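The Blue One First

By January the Stitus had lost to the Aritz on every measure except price, and price was the only measure anyone upstairs had asked about.

Nidia Rengifo had been hired to put this tactfully. Her job title had the word "evaluation" in it, and her contract ran until she had produced a report saying which of two grippers Lestden should buy for its dish line. She'd been at it long enough to have a favourite mug.

The test was simple enough to explain to a relative. Two bowls, one inside the other. Pick up the top one, leave the bottom one where it is, put the top one down in the tray. Do that 200 times with one gripper, then swap grippers and do it 200 times more. The Aritz had gone first and had behaved like a good student, a little smug about it, setting each bowl down with a small click. The Stitus picked up both bowls, or neither, or held the blue one over the tray for so long that Nidia caught herself leaning forward in her chair.

"It's thinking," said Hegedűs, who had sold it to them.

"It's got no thinking in it," Nidia said. "The controller does the thinking. Same controller as last time."

"Then it's listening."

Hegedűs came by most mornings at ten, when there was coffee. He was a large, hopeful man in a good coat, and he spoke about the Stitus the way people speak about a nephew who has had some trouble with the police. It had lovely manners with cylinders, he told her. Had she tried it with cylinders?

She had not tried it with cylinders. Lestden washed bowls.

She reset the bowls against their tape, blue inside red, and sent the arm out again.
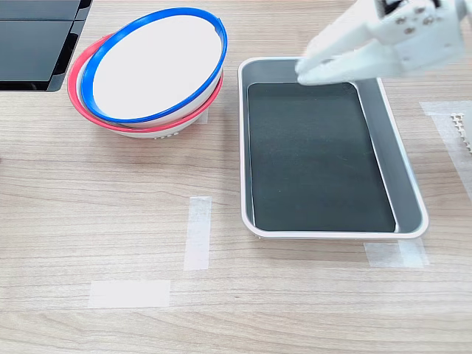

Stitus at the tray, bowls still nested.

"There," said Hegedűs. "Look at that. Beautiful approach."

"It's gone to the tray without the bowl."

"But look how it's gone."

Nidia typed *no pick* into the sheet. She had a whole column of *no pick*. Further up there was a stretch where she had typed *no pick, confident*, before remembering that other people would be reading it.

At lunch she ate a sandwich at her desk and wrote the first line of the report, then the first line again, more kindly. Head office liked a report to have a colour in it, green or amber or red. Her manager had already phoned to say that amber would be very well received. Amber meant everybody got to have another meeting. She asked him what amber would mean for the bowls, and he said the bowls were a detail, and that he had every faith in her.

The price difference was 672 dollars a unit. Lestden wanted 30 units. She did the multiplication on the back of the sandwich bag and had to admit it was a decent sum. You could buy a lot of bowls with it, and with the Stitus on the line they would need to.

Hegedűs came back at three, which he had never done before. He had taken the coat off.

"Could I try one?" he said.

"Try what?"

"A pick. By hand. I've been selling these for nine years and I've never taken one bowl out of another bowl with somebody watching."

She thought about the insurance, and then she switched off the arm and pushed her chair back. He stood over the table with his sleeves rolled, frowning at the bowls. He put a thumb inside the blue rim and two fingers outside it and lifted, and the red one came up too, hung there a second, and dropped back on the table with a clatter.

"Oh," said Hegedűs.

"They stick a bit," Nidia said.

"They do stick."

He tried again with a small twist of the wrist and got it, and carried it to the tray with great care, and set it down on the mat. He looked so pleased that she entered it in the sheet. Run 33, operator Hegedűs, success on second attempt.

"How does that compare?" he asked.

She scrolled up to check, although she knew.

"You're behind the Aritz," she said. "You're well ahead of the Stitus."

He nodded for a while, working something out — a discount, she suspected. Then he asked what sort of hours the dish line kept, and whether there was parking.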